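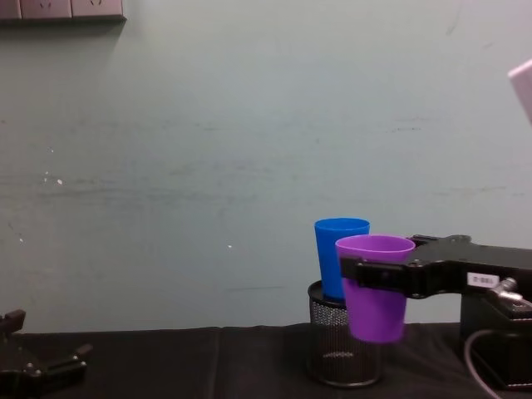
Brillow: card layouts for paper crafters

Hello and welcome! Brillow is a free collection of layouts for handmade greetings cards, kept as ordinary text files so they open on any computer and print on any printer. I make a lot of cards (birthdays, new babies, thank-yous, a frankly silly number at Christmas) and I love working from a layout, because all the measuring has been done and I can get straight to the lovely part, choosing papers.

Version 2, May 2020

What you get

The folder called layouts has 60 files in it, one layout to a file. The folder called papers has a single spreadsheet with some 1,000 paper and card combinations I have tried, each with a note on how the two looked together. There is also a short file called words.txt, full of greetings for the inside of a card when your mind goes blank. Mine does every single time!

How a layout file is set out

Every file starts with a name, then the size of the finished card, then the pieces in the order you stick them down. All sizes are width first, then height, in millimetres. One of my favourites goes like this:

name: Gurkholm
card: 148 x 105, fold on the left
mat: 140 x 97, plain
strip: 140 x 30, patterned, 20 up from the bottom of the mat
panel: 50 x 70, left side, overlaps the strip
greeting: right side, above the strip
extras: ribbon or thread under the panel, if you like it

The word "mat" means the large flat piece that covers most of the front. "Panel" is the smaller piece that carries your main picture or stamp. If a line says "raised", use foam pads instead of glue. Where it says "plain" or "patterned" please feel free to swap them round - some of my nicest cards came from doing it the wrong way.

The paper spreadsheet

It has five columns:

base: the card colour
top: the paper on top
finish: matt, gloss, pearl or glitter
glue: what I used
note: my opinion, sometimes a rather strong one

Colour names are my own, so "duck egg" may be bluer in my house than in yours. I have left out shop names altogether. Ranges come and go so quickly, and I'd like you to use what is already in your drawer. The glue column is blank for the oldest rows, from before I wrote such things down. Do have a look at the rows marked "kraft" if you've never tried brown card with pearly white on top. It is gorgeous!

What changed in this version

I added 12 new layouts, mostly tall thin ones that fit a long envelope. Vuker and Engebretsen have both been redrawn. Vuker had a strip that was wider than its own mat (sorry to everyone who cut into good paper) and Engebretsen was so crowded that there was no room for a greeting. The old square layouts now give the envelope size as well.

Many, many thanks to Sverre Engström, who tested the folded-corner layouts and sent me a parcel of finished cards with pencil notes on the backs. Nearly all the small fixes to the corner measurements are Sverre's.

Things to watch for

The sizes assume a straight trimmer. With scissors, cut each piece a touch large and tidy it up afterwards.

Very thick card needs scoring before you fold it. I use an empty ballpoint pen and a ruler.

Gurkholm comes out bulky with foam pads and may cost more to post, so weigh it first.

The easel cards are the hardest ones in the set. Please make a rough one in scrap paper before you touch the pretty sheets!

The set leans heavily towards flowers and birthdays, with hardly anything for weddings and only two sympathy layouts. I would love more of both.

Using and sharing

Make as many cards as you want from these, for friends, for fairs or for selling on your own stall. Pass the files on too, as long as this note travels with them. The only thing I ask is that you don't sell the layout files themselves.

Sending something in

Copy the file blank.txt, fill it in and send it along with your layout's name. Do make the card at least once before you send it. I build each one at home before it goes in the folder, and if a measurement looks odd I'll write and ask. Layouts can be called anything you fancy, as long as the name isn't already taken.

Still to do

Gatefold cards, which I am slowly falling in love with
A size chart in inches
More tags and bookmarks from leftover strips
A tidy-up of the Christmas layouts, ready for September when I start mine

Happy sticking, and do tell me which layout you tried first!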